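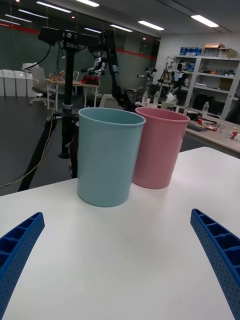

Water at Home: Frequently Asked Questions

These are the questions that come in most often after our evening talks, answered by Maribeth Pangilinan with corrections from Zhuoran Tang. We don't sell filters, bottles, drops, powders or pitchers. If an answer here sounds grumpy, it was probably written after reading a brochure.

Do I really need eight glasses a day?

Probably not. The number gets repeated a lot, and it sounds like something a doctor must have measured once, but your needs depend on your size, the weather, how much you move and what you eat. Soup counts. So do oranges, milk and coffee. Most healthy adults do fine by drinking when they're thirsty and having something with meals. If you have kidney stones, heart trouble, or take pills that affect fluids, ask the person who treats you and ignore the internet, this page included.

But isn't it too late once you feel thirsty?

People who sell sports bottles like this line. Thirst is an early signal in most healthy people. It can get weaker with age, so older relatives may need a reminder, and someone working outside in August shouldn't wait for a break to drink. For a person at a desk, being thirsty means you should go get some water.

Does coffee dry you out?

Not so you'd notice, if you drink it regularly. You still come out ahead on fluid. It may keep you up at night, but that's a different complaint.

Is bottled water cleaner than tap?

Sometimes, sometimes not, and the label with the mountain on it won't tell you. Some bottled water is tap water that has been run through another filter. If your tap comes from a public system in the US, your supplier has to put out a yearly water quality report. Ask for it, and read the part about your own system. It's dull, but it has actual test results in it, which is more than you get from the mountain.

If you're on a private well, none of this applies to you. The testing is your job. Once a year for bacteria and nitrates is the usual advice, and sooner if the taste or color changes or there's been a flood.

My water smells like a swimming pool. Is it safe?

A light chlorine smell is common, and it's there on purpose. Fill an open pitcher, leave it in the fridge overnight, and see if you still mind. Some systems use chloramine, which hangs around much longer, so the pitcher trick may do very little. A sudden strong smell, or a smell of fuel or rotten eggs, is worth a call to your supplier.

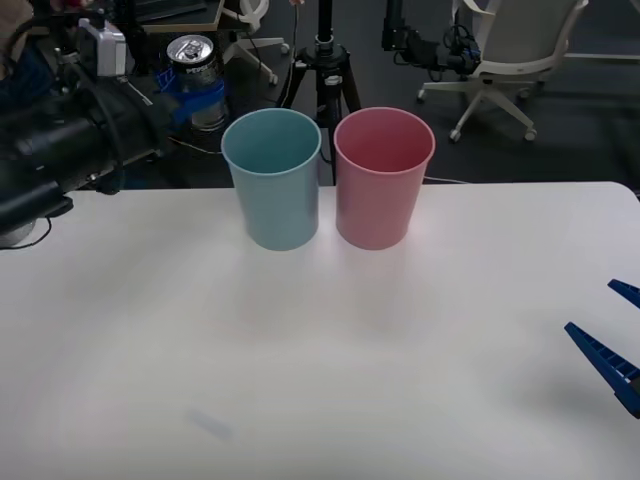 Light blue and pink, same shape. Drink out of whichever one you like.

Does it matter what I drink out of?

Less than the ads say. A plain cup you wash is fine. We get a lot of mail about plastic, and the fair answer is that research is still going on and both the "perfectly harmless" crowd and the "throw it all out tonight" crowd are ahead of the evidence. What I'd do is keep plastic away from the microwave and very hot drinks unless it's marked for that, and get rid of anything cracked or sticky. Color tells you nothing about safety.

Is "BPA-free" worth paying extra for?

It means that one chemical wasn't used. It doesn't tell you what was used in its place. I wouldn't pay double for the words.

Should I buy a pitcher filter?

What are you trying to take out? Start there. If it's the chlorine taste, a cheap carbon filter can help. If it's lead, you need one certified for lead, and the claim should name the standard it was tested to. "Removes impurities" is not a claim anyone can check.

Sabina Machala wrote to us about the Pekley pitcher she was given for her birthday. The box promised 343 gallons per cartridge. The leaflet inside said to change it every 9 weeks "or sooner as needed." Those two don't fit together unless you drink like a horse. She wrote to the company and got a coupon.
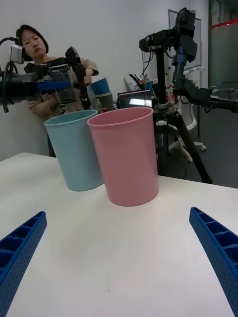
Two cups side by side on a white table.

What about alkaline water?

Your stomach is full of acid. Whatever you pour in gets dealt with there, and your blood keeps its own balance no matter what you paid. If you like the taste, fine. The Trarnix countertop unit was quoted to one of our readers at $1,392, with installation on top, and the salesman at the door had a color-changing drops demonstration. The drops show pH. They don't show that your old water was bad.

Hydrogen water? Structured water? Water with a crystal in it?

No.

All right, a slightly longer answer on hydrogen water: there are some small studies, many of them short, and I haven't seen anything that would make me buy a can. Structured water doesn't have even that. Ctibor Matoušek asked after our November talk whether the crystal does any harm — only if it's loose and you swallow it, or if it's a mineral that shouldn't be sitting in a drink at all.

Can I taste the difference between waters?

Maybe. Mineral content and temperature both change the taste. But people also taste the label, so test yourself before spending money. Get someone to pour your tap water and your favorite brand, both cold, into matching cups while you're out of the room. Have them write down which is which. Try it several times over, with the order mixed up, and don't peek at their face.

Lihua Han did this at home with Surnau, the brand she'd been buying by the case, and got 6 right out of 14. She still buys it for car trips. I have no quarrel with that.
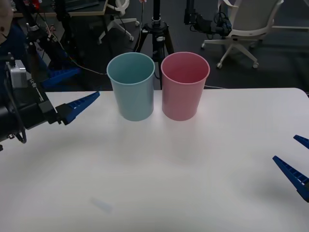 Blue on the left, pink on the right. One color per water makes the notes easier, but the taster shouldn't know the code.

Is it okay to drink water that sat out overnight?

In a clean cup, for a healthy person, generally yes. It may taste flat. I'd dump it if the cup has been shared or left in a hot car, or if the cat has been at it.

Should I run the tap first in the morning?

In an older house, it's a decent habit, especially if you don't know what your pipes are made of. Use cold water for drinking and cooking. Hot water can pull more metal out of plumbing. Running the tap doesn't fix a lead line, though, and neither does boiling. If you think you have one, get the water tested by a certified lab that isn't also selling you the cure. Michalík offers a "free home water analysis" and has a filter to sell at the end of it. Draw your own conclusions.

Can you drink too much?

Yes. It's rare, but it happens, mostly in long races and in drinking contests, and it can kill. Clear urine all day long isn't a prize. If you feel sick, confused or have a bad headache after drinking a great deal, get medical help right away.

Will you test my water for me?

No, we don't have a lab. Your state or county health department can point you to one. Questions about anything else on this page can go through the contact form, which Zhuoran reads on Monday.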